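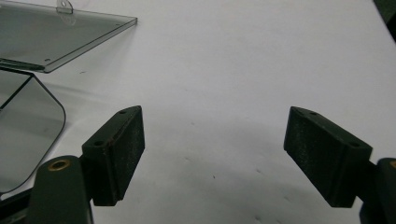
My job title at Genside hasn't changed since January but most of what I do in a day has. I used to pack and label small parts for the shops, standing at a bench from seven until three. Now the Hodier line does the packing and I spend the bulk of the shift on what the firm calls teaching, where I pick things up with a pair of hand-held fingers and the recording goes off to the people who set up the machines. The fingers are dark green with a speckled finish, two screw holes along the top of each pad and a brass bushing in the arm. You get used to the feel of them after a week or so. The pads tilt in towards each other, so you learn to come at a part from slightly further back than you would with your own hand.

I've had a few messages asking what it's like, mostly from people at other sites who have been told the same is coming.

There were 69 of us on packing at the Gurport building when it started. Over half are still in the building, though not all on packing. Some went across to returns, a few to the night shift, and a fair number took the money and left. I thought about it. The offer was decent for anyone with long service and not much good for anyone without.

The teaching is easier on the back and harder on the head. With packing you could get into a rhythm and think about your tea. With this you have to do each pick cleanly and at a steady speed, then put the part down and do it again from a different angle. By the end of last month I had 3,661 recordings to my name. I know because the number comes up when you log on, which I don't much like. Supervisors say it isn't a target. People still compare.

We get 15 minutes on and then 2 minutes off, which came out of a long argument between the union and management. The first plan had no short breaks at all and wrists were going within a fortnight.

Pay is the same grade. That is the main complaint. The old Pumphrey packers, the ones with the belts, needed a machine ticket and you got a bit extra for holding it. There's no ticket for this, so no extra, although new starters take a good while to get recordings that are any use. The union has put in for it to be looked at.

The other thing is talking. On the old benches we faced each other. The new stations face the wall and you can't really chat in the middle of a pick, so the canteen is louder than it used to be.

I don't know how long the teaching work lasts. We were told there will always be new parts coming through, and for now there are. The next lot is bracket sets, due after the stock count.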